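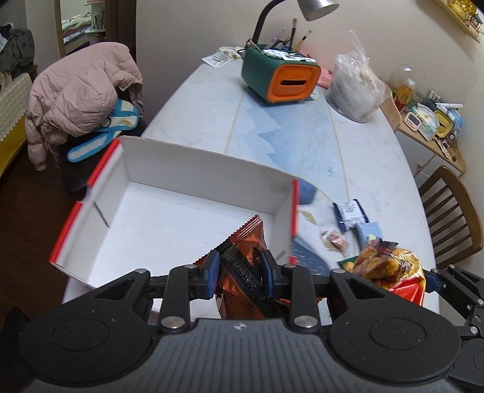 Snacks and an empty box, at the long table.

Snack box swap: what to put in and how to pack it

The snack box swap is back in March, and sign-up is open at the front desk. Last year 12 households took part, and most of the questions we got were about packing, so this item is mostly about that.

For anyone new, each household packs one box of small wrapped snacks and gets a different one back. Names are drawn by Rocío Lozano, who also keeps the list of allergies. You fill in a card when you sign up, and she passes on only what the other household needs to know. The spending limit is 8 dollars, not counting the box. Please stick to it. A few boxes last year were well over, and it made the others look thin.

The box

Any clean cardboard box will do. A shallow, open one is easy to lay things out in, and you can see at once how much floor space you have. A box with flaps is better for carrying, and it can be taped shut. Several people kept last year's boxes for reuse, and Furkell on the corner will give you its empties if you ask before noon. Please don't use shoe boxes. They smell of shoes, and so does the chocolate by the time it arrives.

Start with everything out on the table. It takes more room than you would expect, so clear the pens and mail to the back first. Sort by how easily each thing gets crushed. Puffed snacks and thin crackers are the worst. Hard candy can go anywhere. Filled chocolates and anything egg-shaped should go in the corners, with something soft next to them.

Foil bags are mostly air, and two of them can use up a whole box. Don't prick them to let the air out (this was tried, and the chips were stale in a day). Stand them upright along the long side with the seal at the top. The smaller packets then go down in the gaps, flat side against the wall of the box.
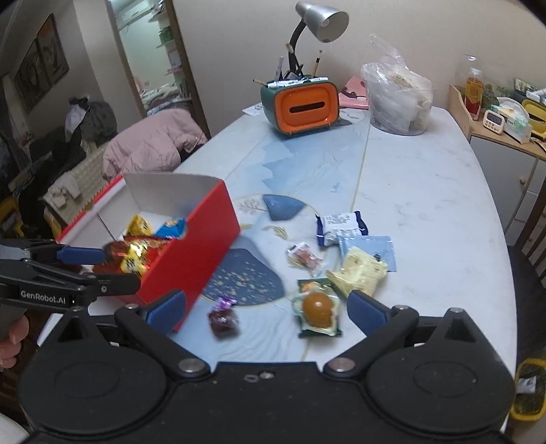

If the flaps won't close, take out the biggest bag and try again without it. One large bag is worth less to the person opening the box than four or five small things they haven't tried before. The comments on last year's cards were nearly all about the small stuff: the cheese crackers, the plum candy from Takács, and a sesame bar that three people asked about and that we still haven't traced. If you packed it, please tell us where it came from.

Mix sweet and salty. A box of only candy is hard to get through, and some households have no one who eats it. Half and half is a good place to start. If you have a younger child helping, let them choose the candy and keep the salty half for yourself – it goes faster that way.

Check the dates before you pack. Number codes printed on the foil are sometimes just batch codes, so look for the words next to them. If you can't find a date you can read, leave the packet out. Imported snacks are welcome, but put a slip of paper in the box with the name in English and the main ingredients. Handwritten is fine. Nuts, sesame and milk should always be listed, even in small amounts.

Homemade food is still not allowed. We know this is unpopular. We can't check ingredients for it, and the allergy list only works with printed labels.

Dropping off and picking up

Boxes go on the shelf in the mail room, labeled with your swap number and not your name. Rocío will have the numbers ready once the draw is done. Tape the flaps with paper tape if you have it, so the box can be recycled afterward. Starkero has sold us the wide rolls at cost, and there are 3 at the front desk for anyone who needs some. Bring the roll back when you're finished.

Leftover snacks and spare boxes can be left in the bin marked Closside, next to the elevator. Whatever is there at the end of the swap goes to the after-school room, so unopened packets only, please. To reach Rocío about allergies or a late sign-up, call the desk and ask for extension 1375.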